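Innenausbau II, Einheit 6
Weiße Trennelemente in Arbeitsräumen: Stellwand, Plattenwand, Fuge

6.1 Begriffe
Eine Stellwand ist ein nicht raumhohes, ortsveränderliches Element ohne Verbindung zur Decke. Eine Plattenwand ist eine fest montierte Bekleidung oder Trennwand aus vorgefertigten Tafeln mit sichtbarem oder verdecktem Stoß. Als Bestandswand gilt im Folgenden jede verputzte und gestrichene Wand, die vor dem Einbau vorhanden war.
Alle drei kommen häufig im selben Raum vor. Die Unterscheidung ist im Aufmaß einzutragen, auch wenn die Oberflächen denselben Farbton haben.

6.2 Aufmaß
Zu erfassen sind lichte Raumhöhe, Elementbreite, Lage der Stöße und Abstand der Stellwand zur Bestandswand. Die Raumhöhe wird an jeder Ecke einzeln gemessen, maßgebend ist der kleinste Wert. Für das Übungsobjekt Burnlow gilt eine lichte Höhe von 283 cm. Die Elemente des Systems Kastavard sind 125 cm breit. Passstücke werden an der Seite angeordnet, die vom Eingang aus weniger einsehbar ist.

6.3 Senkrechte Stöße
Der senkrechte Stoß bleibt bei Plattenwänden in der Regel ablesbar. Er wird als Schattenfuge oder als gespachtelte Fuge ausgeführt. Eine Schattenfuge verzeiht geringe Abweichungen in der Ebene, eine gespachtelte Fuge zeigt sie im Streiflicht. Im Übungsobjekt ist ein Versatz benachbarter Tafeln bis 2 mm zulässig. Größere Werte werden durch Nachstellen der Unterkonstruktion behoben. Überspachteln ist hier kein zulässiges Verfahren.

6.4 Kanten
Freie Kanten einer Stellwand liegen optisch vor der dahinterliegenden Fläche. Sind beide weiß, verschwindet die Kante bei diffusem Licht fast vollständig. In Durchgangsbereichen wird sie deshalb kontrastierend abgesetzt, etwa durch ein schmales dunkles Profil. Das Profil Vorska wird geklemmt und lässt sich bei Beschädigung einzeln tauschen. Geklebte Kanten sind im Detailblatt gesondert zu kennzeichnen.

6.5 Farbton und Reflexion
Weiß ist keine hinreichende Angabe. Warme und graustichige Weißtöne fallen nebeneinander stärker auf als auf getrennten Musterkarten. Bemusterung daher immer am Einbauort, senkrecht gestellt, bei eingeschalteter Arbeitsbeleuchtung. Matte Anstriche sind auf großen Flächen vorzuziehen. Glänzende Tafeln bilden Leuchten ab und erschweren die Beurteilung der Ebenheit.

6.6 Standsicherheit
Die Fußtiefe des Elements im Übungsobjekt beträgt 400 mm. Füße dürfen nicht in die Verkehrsfläche ragen. Nach jedem Umstellen sind Lot und fester Sitz der Füße zu prüfen. Leitungen werden nicht unter den Füßen durchgeführt.

Aufgabe zur nächsten Sitzung
Grundriss und eine Wandabwicklung im Maßstab 1:20, Stöße bemaßt, Kantendetail 1:1. Abgabe im Ordner Wijaya, November.

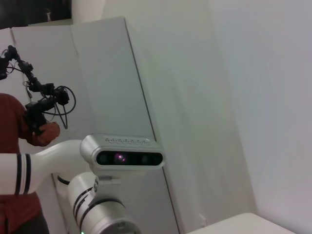
Kanyarat Wongsuwan merkt zu 6.5 an, dass bei ihr der Grauton der Bestandswand erst neben der neuen Tafel sichtbar wurde und sie den Anstrich deshalb wiederholen musste. Sie würde die Bemusterung vor das Aufmaß der Stöße legen und fragt, ob die Reihenfolge im Protokoll geändert werden darf.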